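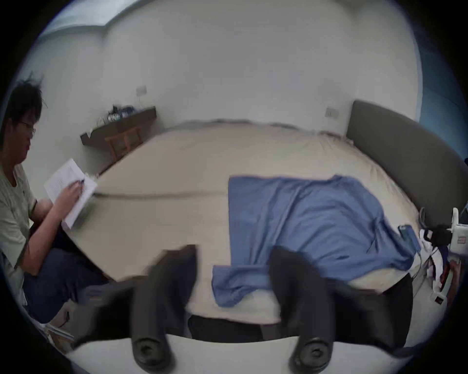 03/08/2018

I have never believed in packing lists. Somebody always sends one round before a trip, two sides of small print, and somebody always goes down it with a pen as if it were a tax return. Then you get to Trornside and find you have three adaptors and one pair of socks.

This year's list came from Herman Latuheru, who sorted out the house and has firm views. It runs to 60 items. Sixty! For four nights! Item one is "passport or other photo ID", fair enough. By the bottom of the page we are on to "spare laces (brown)" and "something for the evening". I don't own brown laces, and I'm not sure I own brown shoes.

The advice that annoys me most is to lay everything out on the bed first. You strip off the duvet, you put your things on the sheet, and you look at them. I tried it in January before Tedosden and all I got was a bed I couldn't sleep in until midnight. One crumpled top looks much like another, flat or folded. And the phone charger never makes it into the bag anyway, as it's in use until the minute you leave.

I will admit the pen helps a bit. Crossing out is satisfying, mostly when you cross out things you have no intention of bringing. Travel kettle, gone. Second towel, gone – the house has towels, I asked.

Will I pack better for all this? I doubt it. The bag weighed the same in January as it did the time before, list or no list, and I still had to buy a toothbrush at the station.

We leave after work. I'm taking the laces off the list.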